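Two Months Without a Trash Pickup

When we moved out to Plarncombe I figured the hard part would be the winters. Nope! It's the garbage. There's no curbside pickup past the old feed store, so everything goes in the back of the car and gets driven to the transfer station in Rarnlow, 40 minutes if you don't get stuck behind a tractor. 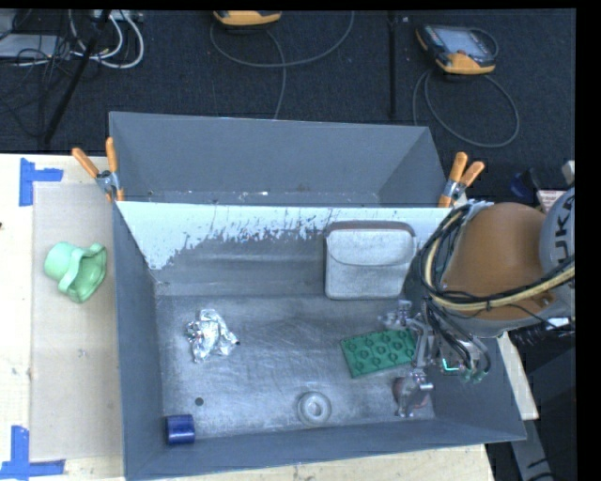
So I've become a person with opinions about trash. I used to fill a big kitchen bag every couple of days and never think about it again. Now I rinse the yogurt tubs, I flatten every box, and I've started buying coffee in the giant size just so there are fewer bags to deal with (my husband thinks this is an excuse to buy more coffee, and he may have a point).

The compost heap has been the biggest help. We started it in March and it ate nearly everything I gave it, except avocado pits, which I think will outlive us all. It did smell pretty bad for a while — I was putting in way too many vegetable scraps and hardly any leaves. A few armfuls of dry stuff fixed it.

We're down to 2 bags a week now, and one of those is mostly the cat's fault. I'd like to get to one by December, before the Rarnlow road gets icy. If anybody has a good trick for bread bags, please leave it in the comments, I have a whole drawer of them!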